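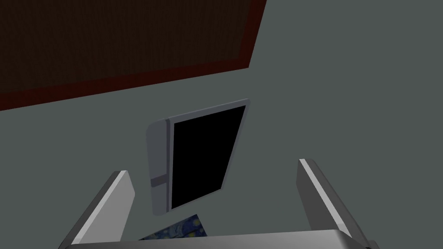 Old paste wax builds up on a dark table the way soap builds up in a shower, a little at a time, until the top looks cloudy and fingerprints stay where they land. Taking it off and putting on a fresh coat is an afternoon of work and doesn't call for sanding. Clear the top completely before you begin, and put things well out of the way of drips; a laptop-like device left lying on the floor next to the table, like the one here, should go to another room. A top with a fine, dark grain and a reddish-brown rim needs extra care where the two meet, and I'll come back to that below.

Home Care > Furniture > Cleaning and Waxing a Dark Wood Tabletop

Posted June 4, 2020 by the Nadport Home Workshop

What you need

Mineral spirits, a few clean cotton rags, a soft toothbrush, dark paste wax and a pad of 0000 steel wool. You may also want a sheet of 400 grit paper for raised spots, but most tables never need it. Old T-shirts work as rags if you cut off the seams and any printing. Wear gloves and open two windows, one on each side of the room if you can.

Find out what finish you have

Pick a spot on the underside of the overhang. Put a drop of denatured alcohol on it and wait a minute. If the finish turns sticky, it's shellac, and you should keep alcohol away from the rest of the table. Mineral spirits won't hurt shellac, lacquer or varnish that has fully cured. If the wood has only been oiled, you can still follow these steps, but expect to put on a second coat of wax.

Step 1. Dust

Wipe the whole top with a dry rag, then with one that is barely damp. Let it dry. Grit left on the surface will scratch once you start rubbing.

Step 2. Take off the old wax

Wet a rag with mineral spirits and work on a section the size of a dinner plate. Rub with the grain. The rag will come up yellow or brown, and that is old wax and dirt. Turn it to a clean side often. When a clean side stays mostly clean, go on to the next section and overlap the first one a little.

For stubborn patches, dip the steel wool in the spirits and use light pressure. Stop if you see red or brown color on the pad — you are getting into the stain.

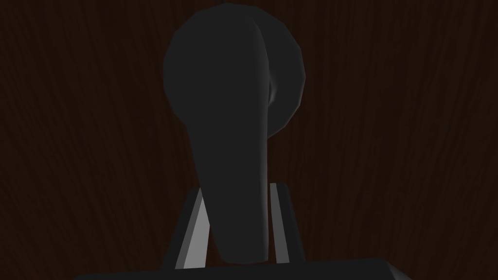

Let the top sit for an hour after the last section. It will look dull and a bit gray while the spirits evaporate. Don't judge the color at this stage.

Step 3. Clean the rim

Wax collects in the line between the top and the rim. Use the toothbrush with a small amount of mineral spirits and follow with a dry corner of rag. If the rim is a different color from the top, change rags before you move from one to the other. Stain from a red rim can travel.

Step 4. Wax

Put a lump of wax the size of a walnut in the middle of a folded rag and knead it until it comes through the cloth. Rub it on in small circles, then finish with long strokes along the grain. Keep it thin. A thick coat takes longer to dry and doesn't protect any better.

Use dark wax on dark wood. Clear wax dries white in open grain, and you'll be picking it out with a toothpick. I once did a whole hall table in Umside with clear wax and had to start over.

Step 5. Buff

Wait 20 minutes, or whatever the can says. Buff with a clean rag until your hand slides without dragging. If it smears, the wax isn't dry. Give it more time and try again.

Keeping it up

Dust weekly with a dry cloth. Skip spray polish, as most kinds soften wax. Use coasters and felt pads. A table that gets daily use needs new wax twice a year; I do mine in the spring and again in September, before the heat comes on and the air dries out.

Dispose of rags safely. Lay them flat outdoors until they are fully dry — never in a pile.

Contact: Nadport Home Workshop, 188 Lema Street, Susomstead | Copyright 2020 | Back to top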